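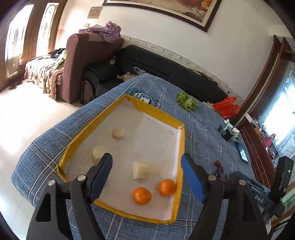

Two mandarins and a few pale chunks on a tray with yellow rims.

Bring back the afternoon snack
By Aoife Gilmartin
September 5, 2018

My daughter's elementary school dropped its afternoon snack in April. The notice ran to one paragraph. It said that lunch and the breakfast program met the state's requirements, and that the 11 minutes given to snack would go back to reading.

I have nothing against reading. But a child who eats lunch at 10:50, as the second graders now do, and gets off the bus at 3:40 has gone almost five hours without food. Most adults in an office would not put up with that. They would walk to the kitchen and get a banana, and their boss would think nothing of it.

The district says parents can send something from home. Some do. My daughter carries crackers, and she is allowed to eat them on the bus if the driver is in a good mood. The children who most need the food are the ones least likely to have it in their bags, and everyone who works in the building knows which children those are.

Cost is the argument I hear most. The old snack was a piece of fruit and some bread, and it came to 89 cents a child. That adds up over a school year, and I don't pretend it doesn't. The same budget paid for a new sign by the parking lot and a subscription to Pundeo, a scheduling program that two teachers have told me they don't use. Money was found for those. I would like the board to say in public why it ranks a sign above an orange, and then I would like to hear what parents think of the answer.

The second argument is waste. Latifa Bennani, who ran the cafeteria until she retired, told me that plenty of fruit did go in the trash in the early years. Her fix was simple. She stopped handing out whole apples, which small children bite once and leave, and bought things they could peel or hold in one hand. She also put out a bowl where a child could leave what he didn't want for someone who did. The bowl was usually empty by the end of the day.

That kind of knowledge is easy to lose. It was never in a report, and the board did not call her before it voted.

I also think we have gotten strange about snacks in general. Half the advice aimed at parents treats eating between meals as a bad habit, and the other half sells us bars in shiny wrappers. My grandmother would have understood neither. She peeled a piece of fruit at four o'clock, cut up whatever was left from lunch, and sat down. It took very little time and it held everybody until supper, which in her house was late.

The school in Wollar, one district over, still does something close to this. Samah Benjelloun teaches third grade there. She has the children eat at their desks while she reads aloud to them, so the reading minutes and the snack minutes are the same minutes. I asked whether the books get sticky. She said the desks do, and that a child wipes them down.

I put that idea to our board last month. Hazem Sqalli, the only member who wrote back, said it was worth a look but that the schedule for fall was set. Schedules get changed all the time — ours was changed in April, with one paragraph.

A petition asking the district to restore the snack has 122 names on it so far. It is at the front desk of the Kasow branch library, and you do not need to have a child in the school to sign.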